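MONDAMONT MANIPULATION LABORATORY
Equipment Planning Group
Minutes of the meeting held on August 2, 2018

1. Minutes of the previous meeting
The minutes were agreed, subject to one correction under item 4, where "lease" should read "hire purchase".

2. Matters arising
2.1 The electrical survey of the second bay has been received. Two further sockets are needed on the north wall before any new arm can be powered there. The work will be charged to the buildings budget.
2.2 Olleck has confirmed that the service contract may be moved to October without penalty.

3. Replacement hands and grippers
3.1 The group considered quotations from Olleck and Pylypenko. Olleck offers delivery in 30 working days, Pylypenko in 44. The Pylypenko price includes a spare set of finger links; the Olleck price does not.
3.2 It was noted that finger links and pivot pins had accounted for over 40 per cent of spending on parts in the last financial year. Members asked that spares be priced separately in all future quotations.
3.3 The group was minded to accept the Pylypenko quotation, provided that the firm confirms in writing that its mounting plate fits the existing wrists.
Action: purchasing officer to obtain written confirmation.

4. Motolis project: table work
4.1 The project lead reported on the handling of small objects and asked for funds for a second table, a further set of cloths and backdrops, and a wider range of items to be handled. The existing table would stay in use throughout.
4.2 A member asked whether shelving could be included. The chair ruled that storage should come forward as a separate request – the sum available under this heading is fixed.
4.3 The request was approved, less the cost of the second backdrop, which may be resubmitted.
4.4 The following were tabled with the project lead's report.
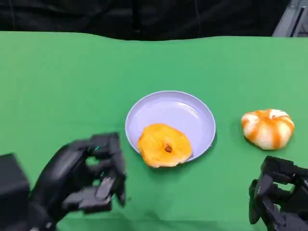
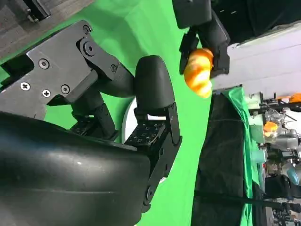
Green cloth and black robot hardware in both views.

5. Budget for the coming year
5.1 The group agreed to set aside 33 per cent of the equipment allocation for repairs and spares, and to review the figure at the half year.
5.2 No provision will be made for a third arm until the work at 2.1 is complete.
Action: finance officer to circulate revised tables.

6. Any other business
Members were reminded that delivery notes must be signed on the day of receipt and passed to the stores office.

7. Next meeting
To be held in October, in the same room. Papers to reach the secretary one week beforehand.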